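Prepackaged sandwich

A prepackaged sandwich is a sandwich assembled in advance of sale, sealed in a wrapper or rigid pack, and sold for consumption elsewhere, usually without further preparation. It is distinguished from the made-to-order sandwich by the interval between assembly and eating, which may run from under an hour to several days. Most of the technical features of the product, including the choice of bread, the order of the fillings, and the form of the pack, follow from that interval. 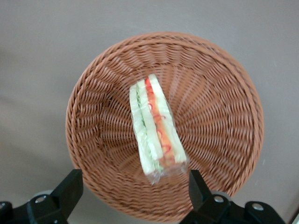

Rakiya Dauda
Contributing editor, food and retail

Terminology

Trade usage separates three groups. "Wrapped" sandwiches are enclosed in flexible film, either folded by hand or sealed by machine. "Skillet" or "wedge pack" sandwiches are held in a folded card or molded plastic shell with a triangular section. "Boxed" sandwiches are placed in a lidded container, often with side items. The term "grab-and-go" covers all three and also includes salads, cut fruit, and similar goods.

The triangular form results from cutting a square sandwich once, corner to corner. The cut face shows the filling along its longest side, and a pack that presents this face to the buyer is called face-forward. In most wedge packs two halves stand side by side. Single halves are sold mainly in catering, where a buyer is expected to take more than one kind of item.

Bread

Bread for prepackaged use is generally sliced from a square-sided pan loaf with a fine, even crumb. Open-textured loaves absorb water from fillings more quickly and tear when cut. Slices are used within a day of baking in most plants, though very fresh bread compresses under the blade and is commonly held until fully cooled.

Staling is caused mainly by changes in the starch and proceeds faster at refrigerator temperatures than at room temperature. This conflicts with the need to keep perishable fillings cold. Bakers supplying the sandwich trade compensate with added fat, enzymes, or emulsifiers, which keep the crumb soft through the chilled period. Breads with a hard crust are less suitable, as the crust takes up moisture inside a sealed pack and becomes leathery.

Moisture control

Movement of water from filling to bread is the principal quality defect in the stored product. Three methods are in general use. The first is a fat barrier, in which butter, margarine, or mayonnaise is spread to the edges of both slices. The second is layering, with dry components such as sliced cheese placed against the bread and wet components such as tomato kept in the center. The third is treatment of the filling itself: lettuce is spun, cucumber is seeded, and tuna is pressed before mixing.

Fillings bound with a dressing are specified by the ratio of solids to dressing. A loose mix spreads easily but migrates toward the cut face. A stiff mix stays in place but leaves voids at the corners.

Production

Small producers assemble by hand on a bench. Larger plants use a moving belt, with each worker adding one component, followed by a lidding station where the top slice is placed. Cutting is done with a guillotine blade or an ultrasonic blade. The ultrasonic type gives a cleaner face on soft fillings and requires less frequent wiping, but costs more to install and maintain.

A mid-sized plant of the kind operated by Florkberg runs five assembly lines and schedules production by allergen content. Recipes containing neither nuts nor fish are run first, and lines are washed down before each change to a higher-risk group. The site's standard lot is 648 packs, the load of one wheeled chilling rack. Each lot carries its own code, and a withdrawal can be limited to the racks affected.

Matvii Onyshchenko's handbook on chilled assembly, used in training at the Gevley plant, recommends that filling trays remain out of refrigeration for no more than 15 minutes at the bench. Trays that exceed the limit are discarded and are not returned to the chiller.

Packaging

Flexible film is the oldest form still in common use. Clear film allows inspection of the contents and takes up little space, but offers limited protection against crushing. Cling-type films adhere to themselves and need no heat. Heat-sealed films give a more reliable closure and can be printed.

Card packs with a clear window were introduced to stiffen the product and to provide a flat surface for labeling. Their recyclability depends on whether the plastic lining can be separated from the board. The Clonanik pack, developed by Myroslav Koval, has a lining attached only at the seams, which the user can peel away by hand. Tests reported by the maker found a slightly shorter shelf life than with a fully laminated board.

Modified atmosphere packing replaces the air in the pack with a gas mixture, usually nitrogen and carbon dioxide. It slows mold growth and extends the selling period, but has little effect on staling or on moisture migration.

Labeling

Requirements differ by country. A label normally carries the name of the food, a list of ingredients in descending order of weight, the allergens present, a date mark, and storage instructions. Items wrapped on the premises where they are sold have been subject to lighter rules in many places, though allergen declarations have increasingly been extended to them.

Display and service

Retail display is usually in an open-fronted chilled cabinet, in which a curtain of cold air falls across the shelves. Packs are loaded from the rear or placed behind older stock, and the earliest date is kept at the front.

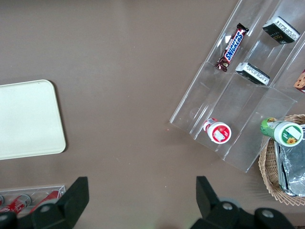 Catering service is less uniform. Meeting rooms, break rooms, and reception tables are supplied from trays, baskets, and sloped racks without refrigeration, and the period of exposure is controlled by time. Written procedures typically state a time of setting out and a time of removal. Items left at the end of the period are thrown away.

Assortment is planned by ratio. A common catering rule assigns one and a half full sandwiches to each person at a lunch service, with at least one third of the total free of meat and fish. Frida Kvaran's survey of office catering, covering 300 orders placed in May, found that egg and cheese fillings were finished first at mixed events, including those where few guests had asked for vegetarian food. Kvaran attributed the result to meat eaters selecting across categories.

Waste

The short selling period makes unsold stock a significant cost. Retailers adjust orders by day and by weather, reduce prices late in the selling day, or transfer stock to charities before the date expires. Bread ends and crusts removed during slicing form a separate waste stream at the plant and are generally sold as animal feed. At Zinchenko, a contract producer, such trimmings make up about 5 percent of incoming bread by weight.

See also

Club sandwich
Pan loaf
Modified atmosphere packing
Vending machine
Boxed lunch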